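分类:实验室动态 / 夹爪与控制器
最后更新:5月

夹爪对比第一轮:先在仿真里跑

这一期继续讲夹爪选型。上期说过,候选有两款平行夹爪,一款来自 Cendeo,一款来自 Gustico,控制器统一用 Masow,免得把控制器的差别算到夹爪头上。第一轮全部在仿真里做,由 Indrek Bite 负责搭环境和写脚本。

任务是抓笔。细长的东西对开合精度和对中要求都高,两指稍微偏一点,笔就会转。杯子、方块这类物体两款都能抓,拉不开差距,所以没有放进第一轮。

每次运行的起始姿态随机,笔的朝向有竖直、倾斜、平放3种。两款夹爪合计跑了339次,日志都在共享目录的 Babaei 文件夹下,文件名带夹爪型号和朝向,查起来不费事。

结果先说大概。平放时两者接近。竖直时 Cendeo 稳一些,指面较长,夹住以后笔不太晃。倾斜时 Gustico 反而好,它闭合慢,给控制器留了修正的时间。把 Cendeo 的闭合速度调低以后差距缩小,但单次耗时变长,这一项还要再权衡。

相机方面试了腕部和侧上方两个位置。腕部视角对最后几厘米的对准有用,缺点是手指张开时会占掉画面下沿。侧上方看得全,可是手臂一伸过去就挡住笔尖。目前倾向于两路都留,对准阶段以腕部为主。

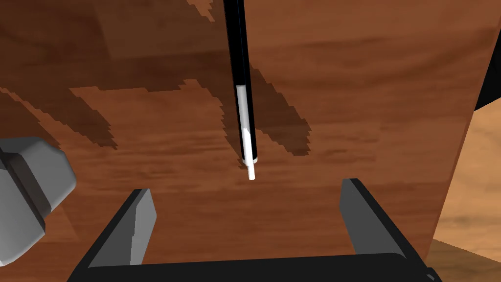 阴影是另一个要处理的问题。现在的阴影贴图分辨率偏低,边缘呈锯齿状,投在深色木纹上,检测模型偶尔会把一条斜的暗带当成笔。Indrek 把贴图分辨率提高到原来的4倍后误检少了,渲染时间也上去了,批量跑的时候不划算。折中的办法是训练时用低分辨率并随机改变光源方向,评估时再用高分辨率。

接触参数也改过一次。原来的摩擦系数设得太大,笔一碰就粘在指面上,成功率虚高。前面说的结果都是改过之后重跑的,旧日志已经移到归档目录,请不要再引用。

下一轮换到实机,顺序不变,先 Cendeo 后 Gustico。需要占用工作台2周,有冲突的组请直接找 Indrek 协调时间。想提前看脚本的,仓库里 grasp_pen 分支可以直接拉,依赖版本写在说明文件里。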